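Informe de avance del proyecto Manara
Periodo: de marzo a agosto
Presentado por: Asociación Smadi
Dirigido a: Fondo Jornisby, área de programas comunitarios

El proyecto Manara ofrece clases de español y acompañamiento en trámites a personas adultas recién llegadas al municipio. El convenio con el Fondo cubre el alquiler del local, las horas de docencia y el material. Este es el segundo informe y corresponde a la mitad de la ejecución prevista. 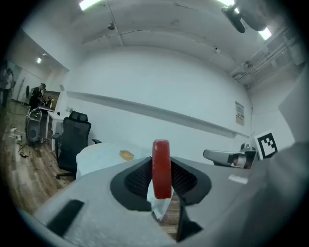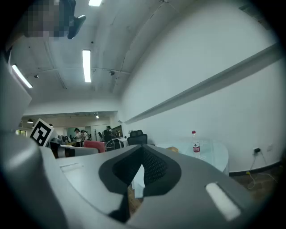 Según una alumna del grupo de tarde, el horario nuevo le permite venir después del trabajo, pero las clases siguen siendo cortas y le gustaría tener una tercera sesión por semana. La misma petición aparece en varias de las hojas de valoración recogidas en junio. De momento no podemos atenderla con las horas de docencia aprobadas.

1. Matrícula y asistencia

Al cierre del periodo hay 53 personas matriculadas, frente a las 50 previstas en el convenio. Se reparten en cuatro grupos: dos de nivel inicial, uno de alfabetización y uno intermedio. El grupo de alfabetización abrió en abril, un mes más tarde de lo programado, por la dificultad para encontrar docente con experiencia en ese nivel.

La asistencia se mantuvo estable hasta junio y bajó en julio, cuando parte del alumnado empezó a trabajar en la campaña de la fruta. En agosto se suspendieron las clases de mañana y se mantuvo un solo grupo de tarde, abierto a todos los niveles salvo alfabetización. Para el próximo verano proponemos fijar ese calendario desde el principio y trasladar las horas sobrantes al otoño.

2. Acompañamiento en trámites

El servicio atiende con cita dos mañanas por semana. Las consultas más frecuentes fueron el empadronamiento, la tarjeta sanitaria y la matrícula escolar de los hijos. Crecieron también las consultas sobre contratos de alquiler, un asunto que no figuraba en el plan inicial y para el que el equipo no tiene formación jurídica. Esos casos se derivan al servicio municipal de orientación, que tarda varias semanas en dar cita.

En mayo se revisó la ficha de atención, que era demasiado larga. La versión actual ocupa una página y se rellena durante la entrevista. Las fichas antiguas siguen archivadas en papel y falta pasarlas al registro nuevo.

3. Material y equipamiento

Se compraron 300 cuadernos de ejercicios a la imprenta Filtinik. La primera entrega llegó con las páginas de la unidad 2 repetidas y hubo que devolverla. La imprenta repuso los ejemplares sin coste, aunque el grupo inicial de mañana trabajó tres semanas con fotocopias. Ese gasto se imputa a la partida de material fungible.

Queda pendiente la compra de la segunda pizarra. El presupuesto recibido en mayo superaba lo aprobado y hemos pedido otro.

4. Local

El contrato de alquiler se renovó en abril en las mismas condiciones. El propietario arregló la persiana de la entrada, pero no la ventilación del aula interior, donde en julio fue difícil dar clase por el calor. Hemos reclamado por escrito y esperamos respuesta antes del inicio del curso. Si no la hay, pediremos autorización para comprar un ventilador de pared con cargo a imprevistos.

5. Ejecución económica

El gasto en alquiler y suministros se ajusta a lo previsto. En docencia hay un remanente que procede del retraso en abrir el grupo de alfabetización. Solicitamos autorización para usarlo en un taller de conversación de octubre a diciembre, sin modificar el importe total concedido. La justificación detallada, con facturas y nóminas, se envía en anexo aparte.

6. Próximos pasos

En septiembre se harán las pruebas de nivel y se reorganizarán los grupos. Algunas personas del grupo inicial pueden pasar ya al intermedio, que está casi completo, de modo que habrá que dividirlo o abrir lista de espera.

En octubre empezará, si se autoriza, el taller de conversación. También está prevista una reunión con el centro de salud para preparar dos sesiones sobre el uso de la cita previa y de las recetas. El centro nos ha pedido que una de ellas se haga por la mañana.

Rogamos respuesta sobre el remanente de docencia antes del 15 de septiembre, fecha en que hay que confirmar las horas al profesorado.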